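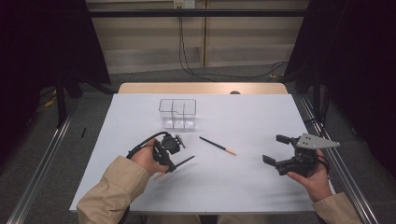 Grippers in hand at the Skiltov open day

I've been on about the Skiltov open day since they put the notice up at the Gralten library in May, so my family will be glad I've finally been and can stop mentioning it. Except now I want to talk about what I saw, so sorry to them.

Skiltov has the long low building at the end of the Gralten industrial park, past the tile place. I'd driven by it for years thinking they made garage doors. I got there at 10 in the morning and there was already a line for name tags and a very good tray of lamingtons, which I'll come back to if I have room.

They split us into groups of 14 and walked us through. First stop was the Strebel, their big arm, which was lifting tubs off one shelf and putting them on another. It's impressive in the way a crane is impressive. You stand behind the yellow line, it goes whoosh, the kids go ooh. I watched it for a while and then noticed I was more interested in the colour-coded labels on the tubs.

The room after that was the one I'd have paid for. Carpet on the floor, curtains at the sides, a metal frame around a table, and a person sitting there tidying up stationery with a gripper in each hand. No arm at all! You hold the grippers yourself and do the job the way you'd do it at your own kitchen table, only with two stiff black fingers where you'd like to have five soft ones. The movements get recorded and later on they're used to teach an arm to do the same job. I'd read about this sort of thing but I had pictured something with a lot more flashing lights.

Jessie Mowat was running the session and was very patient with us. Someone asked why they didn't just program it, and Jessie asked him to write down every step in putting a pencil in a box, properly, with all the little corrections. He got as far as "pick it up" and had a think. Each task gets done 30 times before they change anything, and then they move the box a bit and do it all again. The record for one afternoon is 105, and Jessie said the person who set it didn't want to see a pencil for a week. 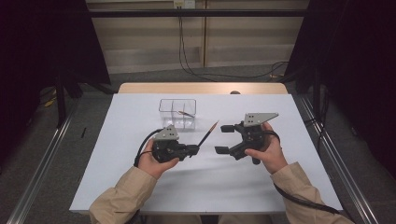
I had no idea how much of tidying is just getting hold of a thing the right way round. I asked if I could have a go and they let me, and I was hopeless – I kept closing the jaws too early and sending the pencil off across the table. When you watch someone good, they hardly seem to think about it. One gripper has the pencil with its point angled up towards the middle of the table, the other is open and facing it, and there's already a pencil lying in one of the clear compartments behind. All I could think about was the gap between those two hands. At home I'd pass a pencil across without looking. With grippers you have to line the whole business up, and your wrists end up in places wrists don't normally go. The cables trail back along your sleeves too, so you get a small tug every time you turn (I found this weirdly helpful, like having someone tap you on the arm).

I got one in on my fourth try and got a small clap from the group. I'm 52 per cent sure it was sincere.

The last stop was a talk on the Fukent, which is the software side of things, and I'll admit I drifted a bit. The slides were mostly graphs and the room was warm. There was one good bit where they played a recording of a clumsy attempt next to a smooth one, and you could see the wobble in the line before the person had let go. I recognised that wobble.

If they run it again next year, go early and ask for the table room first, before the groups back up. Wear sleeves you can push up. The lamingtons were from the bakery on Station Street, the raspberry ones, and they were gone by the time we came out.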